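Forum > Matériel > Kits bras et pinces > Kit double bras Hudilari : vos retours ?

**Pelote_22**
Salut à tous ! Je lorgne depuis un moment sur le kit double bras de chez Hudilari (celui que Drasomby distribue, 1 053 € sans les câbles). J'ai fouillé le forum et je ne trouve que des messages de gens qui l'attendent encore. Quelqu'un l'a monté pour de vrai ? Je voudrais surtout trier et présenter de petites pièces, rien de lourd. Ma grosse question, c'est la pince : sur les photos du vendeur les doigts ont l'air super fins.

**moka-servo**
On l'a à l'atelier Cordeiro depuis juin, donc je peux répondre un peu. Le montage se fait bien, comptez un après-midi par bras si vous lisez la notice (moi non, donc un jour et demi...). La carte de commande est reconnue tout de suite, et les exemples fournis tournent sans bidouille. Pour les doigts, oui ils sont fins, longs et pointus, et j'adore ça ! Tu vas chercher un petit connecteur posé à plat sans toucher à ce qu'il y a autour. Je te mets notre table de travail, les deux bras en place :
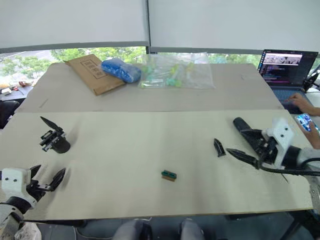 Kits bras et pinces

Tu vois la petite pièce verte et orangée vers le milieu du plateau, c'est le genre de taille qui nous intéresse. Le plateau blanc, je le recommande à tout le monde, ça change la vie pour la vision. Et prends une deuxième table derrière, sinon tu poses tes sachets de pièces n'importe où.

**grandlouis**
Euh, il y a un doigt de pince tout seul sur la table et un bloc de pince démonté à côté du bras de gauche, non ? C'est exactement ce que je reproche à ce kit. Chez moi les doigts prennent du jeu au bout de 200 cycles. J'ai fini par commander les pinces Hirkholm, 306 € la paire, et je n'y ai plus touché.

**moka-servo**
@grandlouis 200 cycles ça me paraît très peu, tu as mis du frein filet ? Les nôtres ont bougé une fois au début, j'ai resserré et basta. Après, 306 € pour remplacer des pinces sur un kit à ce prix, je trouve ça raide, désolé !

**grandlouis**
Frein filet, oui, du moyen. Et j'ai rappelé Drasomby deux fois avant d'avoir une réponse. Le kit est correct pour apprendre, je ne dis pas le contraire, mais pour faire tourner un poste toute la journée je n'y crois pas.

**tulipe.exe**
Je me glisse entre vous deux : j'ai le kit simple bras, mêmes pinces, et ça dépend beaucoup de la force de serrage réglée dans le logiciel. D'origine elle est au maximum. Je l'ai descendue à 50 et je n'ai plus eu de jeu (bon, je manipule surtout du plastique). Par contre le câble qui sort sous la pince, il faut le guider, sinon il traîne sur le plateau et il finit par pousser les pièces.

**moka-servo**
Ah oui le câble, bien vu, ça se voit chez nous à droite. Une attache sur l'avant-bras devrait suffire, il faut que je m'y mette.

**Pelote_22**
Merci pour tout ça ! Bon, je pars sur le kit de base et je garde les Hirkholm en tête si ça prend du jeu. @tulipe.exe, ton réglage de serrage, il est conservé quand tu éteins, ou tu le remets à chaque fois ?

**tulipe.exe**
Conservé, à condition de cliquer sur « écrire dans la carte ». Je me suis fait avoir une semaine entière avec ça.

Dernière mise à jour de cette page : juin

Sujets récents
- Pinces Hirkholm : quelle visserie ?
- Drasomby, délais de livraison
- [Résolu] Hudilari simple bras, axe 3 qui broute
- Quel plateau pour une caméra fixe ?

Contact | © Le forum et ses membres | Haut de page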